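21st March

Saturday session with Kelly, and we got more done than I'd hoped! The Pinto set stood at 1499 examples this morning and we want 2000 before Rallberg starts training, so it was small items all day, one at a time, grippers in hand.

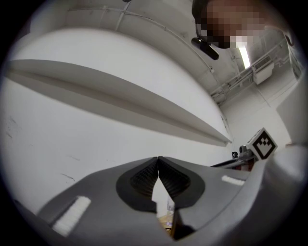
My big gripe is still how I close the fingers. I snap them shut (Rimantas says I pinch like a crab), and he'd like a slower squeeze so the learner gets a few more moments of approach to chew on. Tried it for 25 runs and my wrist hated it, but okay, he's the one reading the curves.

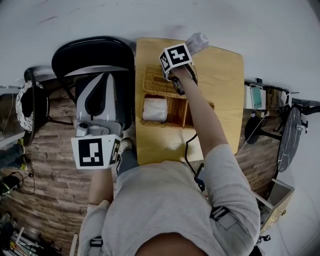 Also we keep forgetting to say the task name out loud at the start, which makes sorting a pain later. I threw out 9 runs for that. Kelly wants it written on tape on the table, fine by me. Ask Rimantas if he wants left-hand-only runs too.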